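Home > Laundry and Closets > Folding

How do you fold black clothes when you can't see what you're folding?
lintmagnet, 2022-08-05

Everything I own is black. This was a style decision in college and is now a filing problem. When I pull a heap off the rack in the bedroom I can't find the seams, I can't tell the inside from the outside, and I've gone to work in Nurnby with a T-shirt on backward more often than I'd like to say. The ceiling light doesn't help much. I've watched the folding videos and they all use a white shirt, which feels like cheating. Is there a method, or do I have to buy something beige?

sockdrawer_stumau
Buy something beige.

hemline
I have the same closet. Fold by the window during the day and stop trusting the ceiling light. Hold the thing up by the shoulders with the daylight behind it and you get the outline, corners and all, even if the middle is still a black hole. Then lay it on a pale sheet, so you can at least see where the shirt ends and the bed begins.

For front and back, go by feel. The neckline usually dips lower in front, and on most shirts there's a tag or a ridge where a tag used to be. I put 2 stitches of white thread inside the back hem of the ones that kept fooling me. It took an evening in June and I complained the whole time, but I get dressed in the dark now.

Big pieces are easier if you pinch a corner with one hand and let the rest hang before you fold anything. If it's still a lump after 4 tries, it goes on a hanger and we don't discuss it.

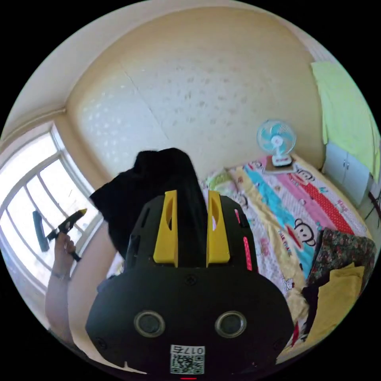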